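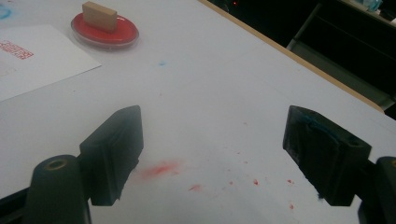
Stodwood, May 17, 2021

Keeping house in a ship's cabin

A cabin is a very small flat with a very large water feature. You will live in it for a fortnight with another adult, two lifejackets and a kettle if you're lucky, and you will be expected to come out of it each evening looking ironed. My wife Rhiannon and I have done this often enough to have opinions. Ours come from the Flondel, cabin 551, 15 nights, with some corrections from people who pack better than we do.

Before you unpack

Put the cases on the bed and leave them shut. Now open every cupboard, drawer and flap in the cabin. There's usually a shelf behind the mirror and a deep drawer under the sofa, and on the Flondel there was a whole cupboard behind the curtain that we found on day nine. It had a hairdryer in it. We had been sharing a travel one with the pulling power of a tired spaniel.

Decide who gets which side before anything is hung up. This is a conversation best had standing, with the door open.

Empty cases go under the bed, the smaller inside the larger. Keep one soft bag out for dirty washing. If the cases won't go under, lift the end of the bed cover and check for a bar across the middle, then feed them in from the foot instead of the side.

Walls

Most cabin walls are steel under the nice finish, so magnets hold. Take a strip of magnetic hooks, the sort sold for kitchens. Hats, lanyards, tomorrow's shirt, the daily programme: up they go. Test one hook in a corner first and slide nothing, as dragging a magnet leaves a grey line which the steward will see every morning and be too polite to mention.

Don't use sticky hooks. They come off at sea with a noise like a small gunshot, always at three in the morning, and they bring a coin of paint with them.

Creases

Irons are banned in cabins and the launderette is a place where friendships go to die. You can avoid it nearly altogether.

Roll trousers from the hem up, with a pair of socks inside the knee. Pack shirts in pairs, face to face, collars at opposite ends. Leave them in the dry-cleaner's plastic if you have it.

Hang the evening things in the bathroom with the shower run hot and the door closed for ten minutes, then pull the seams straight with your hands while the cloth is still warm. Linen will ignore this. Linen ignores everything, and I've stopped taking any.

For a tie, wind it round a rolled towel overnight. A wine bottle works too and gives you something to do with the wine bottle.

Washing in the basin

Wash small things little and often. A travel soap bar is easier than liquid, which gets through any lid ever made and into the guidebook. Squeeze the water out, lay the garment flat on a dry towel, roll the two up together and kneel on the roll. Rhiannon stands on it and holds the door frame. Either will do – the point is that a shirt treated this way dries overnight on the bathroom line, and one that isn't will still be clammy in the next country.

Never dry anything on the balcony. It's forbidden on most ships, and the wind will have it. There's a pair of my good walking socks somewhere off the coast of Portugal.
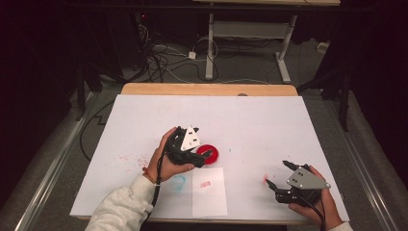 The white board on the pale wood table, red specks included.

Stains, without the kit

Red wine: blot, don't rub, then fizzy water from the bar and more blotting. Salt is only worth it on a thick cloth, and you'll be picking it out until August.

Sun cream: washing-up liquid, a drop, worked in dry before any water goes near it. Decant some into an old contact lens case at home. Two wells, so the other one can hold hand cream.

Salad dressing on a silk blouse: send it to the ship's laundry, pay what they ask and don't tell the person who was waving the spoon.

Sea salt on shoes: a cloth wrung out in equal parts water and white vinegar. You can get the vinegar from the buffet in a cup, and you'll be looked at.

Things that roll and rattle

You won't notice the rattle until the lights are off. It will be a coat hanger. If it isn't, work through them in this order: the tooth mugs, the door of the minibar, the pen in the desk drawer, your husband's watch on the glass shelf.

A folded flannel between the hangers and the back of the wardrobe stops most of it. A bit of non-slip mat, cut to fit the desk and the bedside shelf, stops nearly all the rest. It weighs next to nothing and you'll want it for the tray in the caravan afterwards. Bottles stand in the basin on rough nights, or lie in a shoe.

Tatsuya Nishimura wrote to me after the last one of these pages to say that a wedge of folded card in the wardrobe door cures the slow creak as well. I tried it and he's right, which I found slightly annoying, having put up with that creak from Bergen to Cádiz.

Damp and smells

Keep the bathroom door closed after a shower and the fan going. Two teabags, dry and unused, in each pair of shoes overnight. Change them weekly. Don't then make tea.

An open balcony door upsets the air conditioning and, on the older ships, switches it off. You will return from lunch to a warm cabin and a bed that feels faintly of soup. Shut it when you go out.

The night before you get off

Cases generally have to be in the corridor by late evening, so lay out what you're wearing in the morning before you pack another thing. All of it, shoes too. A man two doors down from us went ashore in a dinner jacket and deck slippers, and carried it off rather well, but he had the height for it.

Check the safe, then the hook behind the bathroom door, then the hidden cupboard you've only just discovered. Take your magnets off the walls. We left four on the Flondel and I still think of them when I can't find anywhere to put the tea towel.

Next month: getting a fortnight's washing through one machine in a day, without speaking to each other.

Tudur Powell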